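Livari – Lining Bench and Tray Shelving

Gallery 4 of the workshop pages
Text: Elisa Sorrentino
Posted July 24, 2018

The lining bench is where soft parts for the winter range are sorted, checked and laid out before closing. The range ships in December, and the order for this run is 1,168 pairs. Work at the bench is set up by Bendik Sjöberg and Elaheh Shokri. Notes on the fixtures are given with the picture.

Shelving
The units are two-tier and painted the same yellow throughout the hall – the color marks work in progress. Finished stock goes on gray racks by the loading door and is not mixed with it. Top surfaces are wiped with Windex at the end of each shift. Solvent cleaners dull the paint and are kept off the line.

Trays
Each tray takes one part, toe and heel in a fixed direction. All trays on a unit face the same way, so a part laid in backward shows up at a glance. The current pattern is No. 146, drawn by Tzu-hsuan Chien to replace the flat tray used before. The raised lip at one end was added with this pattern.

Soft parts
Plush parts are handled upright and by the edge. Pile that has been pressed flat is brushed up before the part is laid in. Parts with bare spots or pulled threads go back to Manouchehr Naseri with a tag showing the lot.

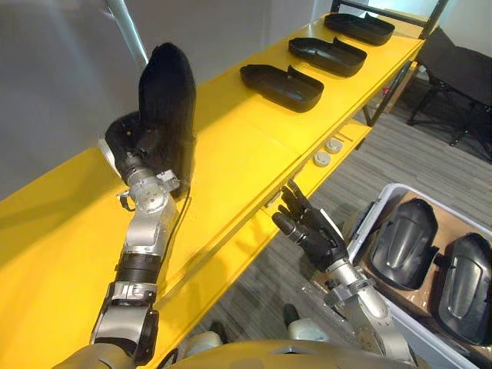
Black plush part held upright beside the yellow shelving. Three black trays on the top surface, all empty.

Tray spacing is even along the unit and is checked at the start of each lot. A lot is 1,000 parts, lefts and rights kept separate.

Next gallery: Cutting Room
Back to workshop pages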